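How a Gripper Gets Ready to Fold

A gripper is a robot's hand. The Brivari gripper has 2 jaws that squeeze together. At Brostance, people hold it and practice picking up soft things, like clothes on a bed.

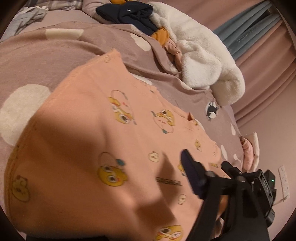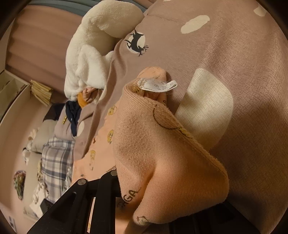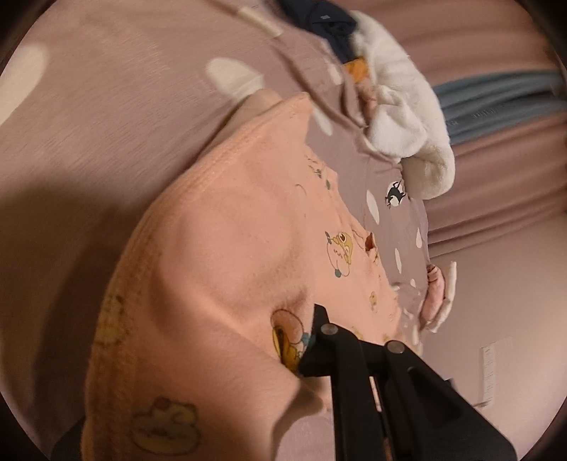 Page last changed: Saturday, October 26, 2019

Cloth leaves fuzz behind. Fuzz gets between the jaws, and then they don't close all the way. So the gripper is cleaned after every 72 grabs.

First, the power goes off. Next, a small brush sweeps out the fuzz. Then each screw is checked with a screwdriver. A loose screw makes the jaw wobble.

The jaw pads wear out too. They are changed after nearly 2000 grabs. Old pads are smooth, and cloth slides out of them.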